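Switching the potluck to a caterer — thoughts?
3 min read

tablehopper88
So our block does a potluck every November and turnout keeps dropping. Got a quote from Handeck, 402 dollars for trays of chicken, rice and a salad. Thinking of just doing that and asking folks to chip in. Bad idea?

mudroom_meg
Bad idea imo. The whole point is people cook. Last year's corn pudding alone was worth the walk over

Wustero
depends how many you get. we did catered at our old place and it killed the thing, people grabbed a plate and went home. no one stays to talk about trays

tablehopper88
Fair. But I had four pasta salads last time and zero meat. Also I'm tired of begging for sign ups, which start in like September.

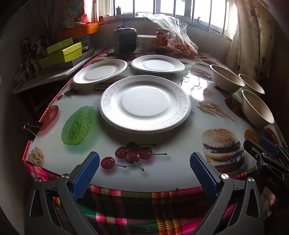

And the money part isn't huge, I've got 156 left over from the summer thing. So it's really 246 to split.

dell_on_oak
Do half. Buy the mains, let people bring sides and desert. Works fine for us, going on six years

mudroom_meg
ok half I could live with. Still say assign by house number — odds bring sides, evens bring sweets

Wustero
assigning = people skip. seen it happen. just let them bring whatever

mudroom_meg
That's how you get four pasta salads lol

dell_on_oak
Get a price from Toder too, they do just meat by the pound. Handeck trays run small and the rice was dry when I had it. Call early, they book up.

tablehopper88
Didn't know Toder did that, will call tomrrow. Leaning half and half. Not doing house numbers, sorry Meg

mudroom_meg
your funeral. I'm bringing pasta salad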